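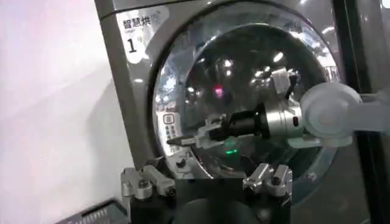 Maltent two-finger gripper kit, reviewed after 427 cycles
Posted 12th March

I bought the Maltent kit for one job, opening the washing machine, which I admit is a job I was already qualified for. The plan was two arms working as a pair: one to deal with the door, the other to collect the socks. The workshop at Dergate let me have a corner and an outlet, and I let them have opinions.

Assembly took two evenings. The manual is fine up to step 6, where it switches to a drawing of some other product, possibly a lamp. The screws are decent and the bag has spares in it, which I needed, as one went under the bench and now lives there.

Grip strength is better than the price suggests. Round things are harder. A front loader's door is mostly curve and shine, and the tips want an edge to get behind. Come in square to the door and they skate along the chrome. Come in from the side, low and slow, and you have a chance. I glued thin rubber to the tips and my success rate went from embarrassing to merely poor, then to up to 2 tries per opening once I'd fixed my own calibration.

Glass is the other headache. The wrist camera sees the ceiling lights in it and gets ideas. The Monti software has a glare filter, and it helps if you remember to turn it on, a setting buried under "Comfort" for reasons best known to Monti.

Cable routing is the weak spot. The supplied clips are soft and let go when the wrist rolls past halfway. I swapped in the Lultum ones – pricier, uglier, still attached.

Good: stiff fingers, quiet motor, spare screws.
Bad: clips, manual, no rubber tips in the box.

Four stars. I'd buy it again, though my next project is the dryer vent and I plan to use my hands.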